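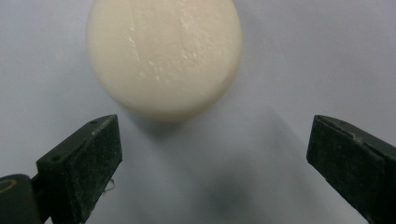

Off-white, round, and the closest I come to a skincare routine.

September 22, 2022

I have been trying to give up buying things in bottles. It began in May, when I cleaned out the bathroom cupboard and found 2 shampoos for coloured hair (mine is its own grey), a foot cream with a French name and something called Pretell, which promised to "reveal" me. I rubbed it on one elbow. The elbow was revealed to be an elbow.

My sister says I am having a phase. She said the same when I took up bread, and she was right about the bread, so I don't bring it up with her much.

The rule is simple enough. When a bottle runs out, it isn't replaced. The trouble is that bottles don't run out. There is always a last inch, and you can add water to that inch and shake it for the best part of a summer. I washed my hair with pink fizzy water until July and told people at work it was going well.

Shampoo has been the hard one. Anneli Partanen, who sits across from me and has enviable hair, swears by a solid bar and lent me the end of hers, which is either a great kindness or the sort of thing that gets you talked about. It left me feeling like a waxed jacket. She said to give it a fortnight. I gave it four days and then went swimming so I'd have an excuse to use the stuff in the wall dispenser.

Washing-up liquid I have simply kept. I'm not a saint, and the lasagne dish has views of its own.

What I do like is how much shelf there is now. I put a plant on it, then a second plant, then a small dish for hairgrips, then the book I was reading in the bath, and now you can't get at the toothpaste. The cupboard underneath is bare apart from the foot cream, which I can't bring myself to finish or throw out. It cost a lot and smells of somebody else's holiday.

Next is laundry. I've read that you can do it with conkers, and there's a tree by the bus stop.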